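## 4. Opening Up the Tower and Getting to Know the Inside

If you've come straight from Section 3, you have cleared a good stretch of table, found your screwdriver, and put the little dish for screws somewhere your elbow won't find it. Lovely. The Flustwood build kit arrives with the case already closed up, so the first real job is to open it again and have a proper look around before you plug anything in. Take your time over this part. People who rush it tend to come back to it later with a flashlight and a sore neck.

**Before you start**

- Switch off the power supply at the back and pull the cord out of the wall.
- Move drinks, pets, and long sleeves out of the way.
- Keep the printed Vokus parts sheet open beside you – the part numbers in this section match the ones on that sheet.

> **Caution:** Never open the power supply unit itself, even if it's unplugged and has been sitting on a shelf since April. It can hold a charge long after it has been switched off, and there is nothing inside it that you will ever need for this build.

### 4.1 Taking off the side panel

1. Stand the case upright and turn it so the back faces you.
2. Undo the 2 thumbscrews on the edge of the side panel. If they're stiff, a screwdriver will start them off, and your fingers can do the rest.
3. Slide the panel toward you by about the width of a finger, then lift it away. It should come easily. If it doesn't, push it back in, check for a screw you've missed, and try again.
4. Lay the case down gently on its closed side, with the open side facing up.
5. Touch a bare metal part of the case with your hand. Do this again whenever you come back from a break, even a short one for coffee.

### 4.2 Finding your way around

It helps to start with the biggest thing and work down to the smallest, and the biggest thing is usually the power supply. Yours is a metal box with a label full of fine print and symbols. Look for the wattage on it and check that it says 400. If you ordered the larger Csonka supply, follow the figure on your own parts sheet instead, and everything else in this section stays the same.

Once you've found the power supply, let your eye wander over to the sockets. These are the small blocks that the connectors and modules press onto, and they are much fussier about alignment than they look. It's worth comparing each part with its socket while the part is still in the air, well before the two of them meet.
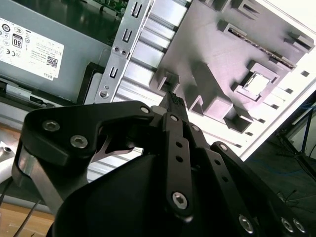

The pin holes are what you want to pay attention to. Turn the part over, look at the pattern, and then look at the socket it's going to. Some parts have a blocked hole or a small notch so that they'll only fit one way around, while others will happily let you put them in backward, so do check the sheet each time.

### 4.3 Seating a small part

1. Find the part on the sheet. The first one to fit is number 153.
2. Hold it by its sides, keeping your fingers off the pins or pin holes.
3. Bring it to just above the socket and pause. Look at it from the front, and then from the side.
4. Lower it until it rests on the socket without any pressure. It should sit level all by itself.
5. Press straight down with even, steady pressure until it stops.
6. Look once more from the side. If one end is higher than the other, lift the part straight off and go back to step 3.

> **Caution:** Don't rock a part from side to side to coax it in. Bent pins can sometimes be straightened, but it's a miserable way to spend an evening.

> **Note:** If you can't get your hand in comfortably, move any loose cables aside first and tie them back with one of the soft ties from the Kuromgate accessory bag. You can take the tie off again when you reach the cable section.

### 4.4 If a part won't go in

Stop pressing, first of all. Take the part out, check the number, and check which way around it's facing. Then have a look in the socket for a crumb of packing foam, which does find its way in now and then. If you've tried 3 times and it still won't sit level, set the part aside in its bag and turn to the replacement page at the back of this guide.

Leave the side panel off for now. You'll be going straight back in for the cables in Section 5.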